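Demonstration collection (robot learning)

Demonstration collection is the gathering of recorded examples from which a robot control policy is trained. Each example, usually called an episode or a demonstration, pairs what the robot's sensors reported with the commands sent to its motors over the same period. The set of episodes is then used to fit a model that produces commands from sensor readings. The term covers examples made by a human operator, by a scripted controller, or by an earlier version of the policy itself.

Methods

In kinesthetic teaching the operator moves the arm by hand while the joint angles are logged. In teleoperation the arm is driven from a distance with a joystick, a hand tracker or a second arm of the same shape. Scripted collection uses a fixed program with small random changes in the start position. Kinesthetic teaching needs little equipment, but the operator's hands often appear in the video and must be dealt with before training. Teleoperation avoids this at the cost of a slower operator, at least during the first sessions.

An episode normally contains joint positions, motor currents, one or more video streams and a time stamp for each entry. Streams recorded at different rates are resampled to a common clock. At Korneck, a small laboratory working on low-cost arms, video is stored at its original rate and matched to the joint log only when a training set is built. 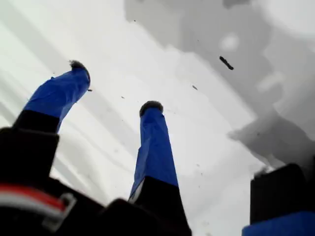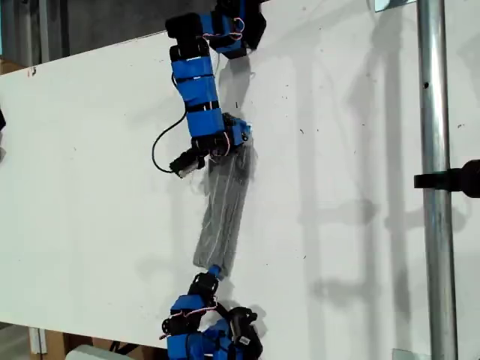
Variation within a data set is generally divided into task variation and nuisance variation. Task variation includes the start pose, the goal and the object handled. Nuisance variation includes lighting, wear and the state of the work surface. A white board with dark specks and scuffs on it, crossed by the shadows of a metal framework, gives a camera-based policy a background that differs from one part to the next, and a policy trained against a single clean sheet may respond to such marks as if they mattered. Fingers covered in glossy blue tape raise a related problem, as creases in the tape give bright highlights. Collection protocols therefore often call for episodes under more than one lighting setup.

Segmentation and labeling

Long recordings are cut into episodes either by a button press from the operator or afterward by a reviewer. The Bresirbridge protocol, used at several student laboratories, places the cut at the first commanded motion and again 2 seconds after the last. Each episode receives a task name and an outcome of success, failure or discard. Failures are kept in a separate folder, where they can be used to train an outcome classifier. Esi Amoah has argued that discards should be kept as well, on the grounds that reviewers differ in what they throw away.

Size of data sets

The number of episodes needed depends on the task and on the model. The Hullwood set contains 1,928 episodes, of which 222 are marked as failures. For a single task with a fixed camera, Forsyth recommends 300 episodes before the first training run, with further collection aimed at the start poses where the resulting policy does worst.

Limitations

Errors in a demonstration are copied by the policy along with the intended behavior. Small differences between the policy's motion and the recorded motion also build up over time, carrying the arm into positions for which there are no examples. Corrective episodes, in which an operator takes over partway through a run, are the usual remedy. Changes to the hardware between sessions, such as new finger coverings or a moved camera, should be entered in the session log so that affected episodes can be separated later.

See also: imitation learning; teleoperation; data set shift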